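Zaromico data group, minutes, 8 Jan 2021

Present: Milovan Hodžić (chair), Régis Aubert (minutes, again)

1. Simulated kitchen demos
Milovan showed views from the counter task. Régis asked for more variety in where the arms start. Agreed, after a discussion longer than most demos.

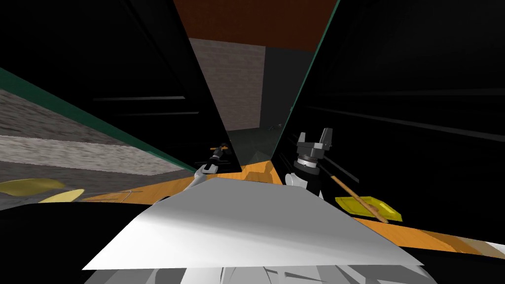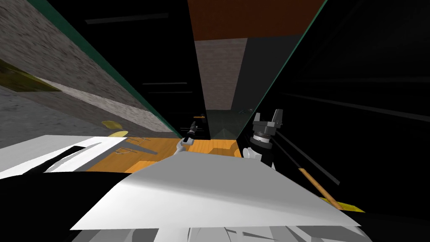
Both grippers in view, dark cabinets on either side.

2. Labels
Two naming schemes are in use - both called final. Régis to pick one.

3. Next batch
Nine more demos before training. Milovan to record.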